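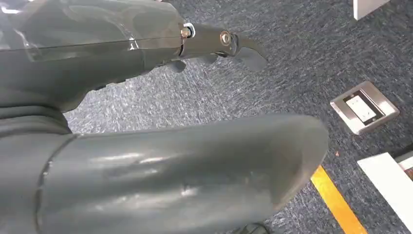
kettle_on

Missing one day never hurt me. Missing the second one did, every time, so I'd look at what you do on day two before you change anything else.

Search this site Go

How do I get back to a daily habit after it falls apart?

marshroad

Last November I decided to write every morning before work. I set it at 1,000 words, at the kitchen table, 6:00 a.m. It went well for a while, and I had a streak of 80 days in the Skondico app. Then I changed jobs. The new office is in Westeck and I have to be on the bus by 6:40. I missed a morning, then the rest of that week, and the app put me back to zero.

I have tried to restart 4 times. Each time I tell myself I'll make up for what I missed, so I aim for 2,000 words, do it once or twice, and quit. I have also tried evenings, but I get home tired and there is dinner to make. I don't want to get up at five.

I miss it. I was less short with people when I was doing it. It isn't for a book or anything, just a notebook and whatever is on my mind. Has anybody restarted something like this and had it last? Should I keep the app?
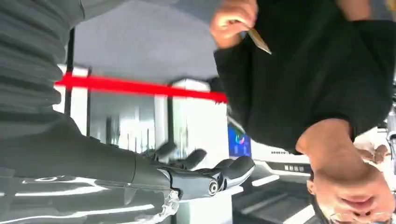 tollgate_lane

Your old routine was built around the old job. You had an hour in the morning and now you have maybe half of that, and you responded by doubling the target. I'd go the other way. Pick an amount you can do on a bad day. For me it was five lines. I do them right after I pour my coffee, standing at the counter, and if there is time I sit down and write more. Most days there isn't, and I count the five lines as done.

Drop the catching up completely. Those pages are gone and you don't owe them to anyone. When I was trying to walk every day in Girnby I kept a running total of miles I was behind, and by spring the total was so big I stopped looking at it. I started again without one.

On the app, turn off the streak if it lets you. I use a wall calendar and put a mark on the days I write. A blank square sits next to all the other marks and you can still see them, which helped me a lot after a bad week. Also, can you write on the bus? The handwriting is terrible but it's readable if you use a pencil and a hard cover.

Try it for a month before you raise the amount.

bluebin

just set two alarms

harrowgate_sue

I agree with most of the long answer, but I didn't do well with a tiny target. It felt silly and I stopped bothering. I picked three mornings a week instead and kept them full length. Look at your bus times and see which mornings are easiest. I also laid the notebook open the night before with the pen on it.

I followed the Seneviratne workbook for this. Most of it is padding, but the page where you list what you were doing in the hour before you skipped was useful. Mine was nearly always my phone.

Contact us | Copyright | Back to top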